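Cotton towels turning gray and stiff in hard water
Asked March 25, 2022 – viewed 1,446 times

My white cotton goes gray after a few months. Front loader, 57 minute warm cycle, powder detergent (Nimon). Water report for Encombe lists hardness in the highest band. More powder made no difference. Is this mineral buildup or detergent residue?
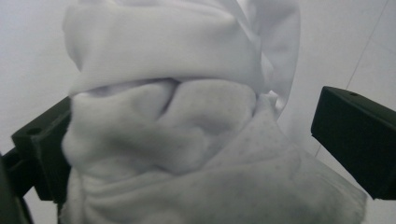 I have not tried bleach. The dryer is vented and the lint screen is clean.

Answer 1 (accepted)
Probably both. Hardness minerals bind to the detergent and the product stays in the fibers. Run one load hot with no detergent and 100 grams of washing soda. If suds appear, you have residue. Repeat until they stop, then dose for hard water and fill the drum no more than two thirds.

Answer 2
Vinegar. Works for me.

Answer 3
Vinegar removes scale but do not mix it with bleach – the gas is toxic. Check the rinse setting too.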